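Hardware wallet review: four months with the Skutholm

By Lotte Kuipers
October
4 min read

We use cookies to remember your settings and count visits. By continuing you agree to this. Accept | Manage

I bought the Skutholm in early summer to replace an older wallet whose buttons had worn out. I paid for it myself and I have no arrangement with the company. Since then it has held most of my long-term coins, and I've used it two or three times a week to sign small transfers.

Setup took me 22 minutes from opening the box to a wallet with coins in it. Most of that was writing down the recovery phrase and then typing it back in. The device makes you confirm every word, in order, and there is no skip option. It's tedious on two buttons, but I would rather do it once properly. The printed guide is a single folded sheet and it covers everything up to the first transfer. After that you're sent to the website, where the help pages are thinner than they should be.

The desktop app is called Hinds. It runs on Windows and Mac, and there is a Linux version that I didn't try. Balances load quickly and the send screen is clear. You see the amount, the fee and the full address on the device before you approve, and the text scrolls slowly enough to compare with the screen. My old wallet showed only the first and last few characters, so this is a real improvement.

Coin support is decent. All the big ones are there, along with a long list of tokens I have never heard of. Staking is available for 3 coins inside Hinds. For anything else you have to connect to an outside service, and the connection dropped on me often enough that I gave up and went back to doing it from my laptop wallet. Tianyou Liang, who reviews exchanges for this site, had the same trouble on a different computer, so I don't think it was my setup.

Battery life is fine. I charge it every few weeks. The screen is readable indoors and poor in sunlight. The buttons have a firm click and so far neither one sticks, which was the thing I cared about most after the last wallet.
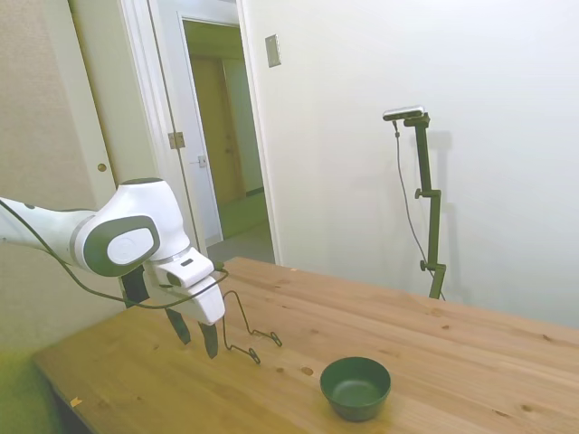 Robotic arm with a two-finger gripper over a pine table.

Firmware updates are where I lost some patience. There have been four since I got the device. Three went through without a problem. The other one stopped partway and left me with a blank screen until I held both buttons down and started over. My coins were still there afterward and I didn't need the recovery phrase, but the app gave no hint about what to do. I found the fix in an old forum post. Support did write back, two days later, with the same instructions.

I also tested recovery on purpose. I wiped the device, entered the phrase and waited. Every account came back except one token, which I had to add again by hand. The balance was correct once I did. If you buy one of these, do this test early with a small amount on it — don't wait until you have to.

The optional passphrase works as described. It opens a separate hidden wallet, and if you mistype it you get an empty one with no warning. That's normal for this kind of feature, but new users may panic. A line of text in Hinds would help.

For comparison, I borrowed a Condum from Crisanto Lagman for a couple of weeks. It is lighter and cheaper, and its phone app is much better than the Skutholm's, which only shows balances. On the other hand the Condum has a smaller screen and breaks each address across several pages. If you mostly use your phone, I'd lean toward the Condum. If you sign from a desk, as I do, the Skutholm is easier to live with.

Price is the sticking point. I paid just under $300, with shipping and a second cable. That is a lot if you hold a small balance and rarely move it. It has been discounted once since I bought mine, so waiting may pay off.

Good: full address on screen, solid buttons, recovery works.
Not so good: weak phone app, staking connections, update messages, price.

I'm keeping it. I'll update this review if the next firmware changes anything about staking.

Get our wallet and exchange reviews by email once a month. Enter your address to subscribe. Unsubscribe at any time.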